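3.2 Printed craft and the word for it

Of the 144 households visited in Prirnby, most owned at least one textile whose pattern imitated needlework. Frauke Teuber, who did the interviews in February, asked each owner how the cloth had been made. Few had wondered. The stitches were printed, the owners agreed on inspection, and they liked them no less for it. One informant in Ninberg had inherited her grandmother's real cross-stitch and kept it in a drawer, where it was safe from being looked at.

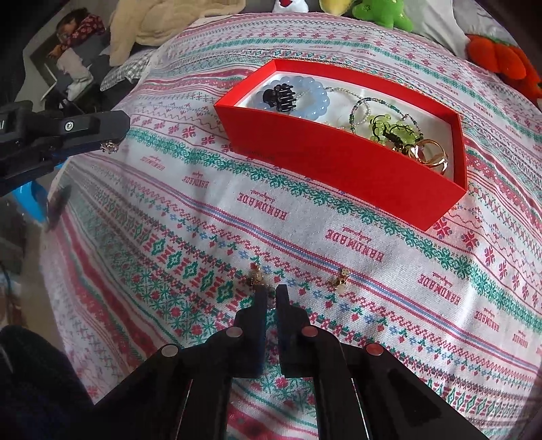
Figure 4. Bed cover with printed cross-stitch motifs and the repeated word "HANDMADE"; open box of jewelry and hair accessories on top.

Lettering complicates the matter. Stevens treats such words as claims, to be judged true or false. Our informants read them as decoration - closer to a zigzag than to a statement. Asked whether a cloth could be handmade if it said so in print, one replied that her doormat said "welcome" and she had never meant it. We return to sincerity in Section 5, with less help from doormats.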